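Working Rules for the Two-Arm Sorting Bench
Posted 20 Sep 2019 by Krisztina Barta

Our bench rules at Győri have been revised, and I have been asked to set them out in one place. They apply to every shift that uses the yellow bins and the steel tray.

Lay-out comes first. Two bins stand on each side, the steel tray goes between them, and the tray is lined with white paper before any part is put down.

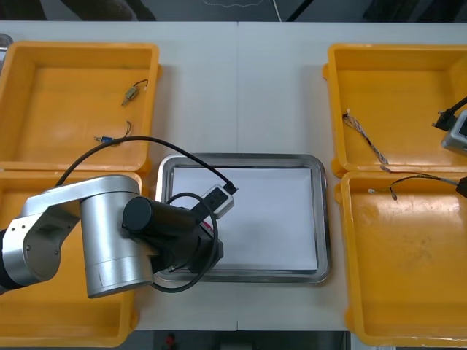 Parts with wires

Leads and harnesses cause most of our stoppages. A part should be gripped by its body – never by its wires – and only one arm may work over the tray at a time.

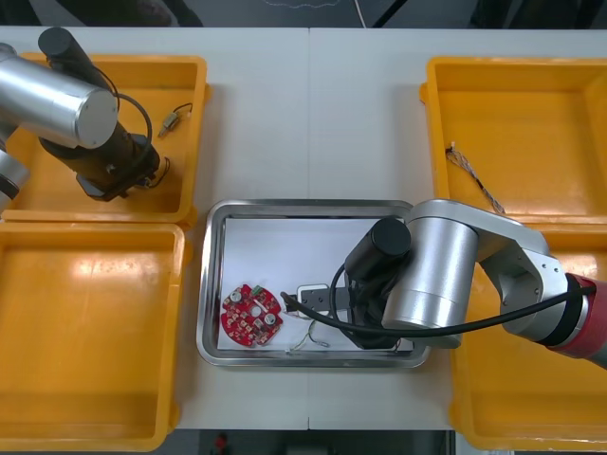 Réka Tóth has asked that the speed limit stay at 66 percent until the November review. I support this. Operators who wish to change it should write to her first.

Before an arm is lowered near the tray, the operator checks the wrist view for the metal rim and confirms that the gap between the fingers is clear.

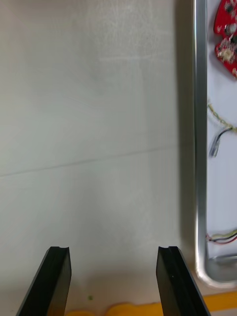
Starkeck Bench Automation Group

Bins are wiped down after every 200 picks. Scuffs are acceptable, but dirt in the corner seams must be removed. Numbers marked on parts by hand should remain readable, and the connector must be free before the part is lifted.
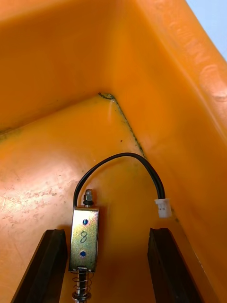
Records

Each stoppage is entered in the bench log with the bin, the part and the arm. Logs are kept for six months. Questions may be sent to Hawi Yimer.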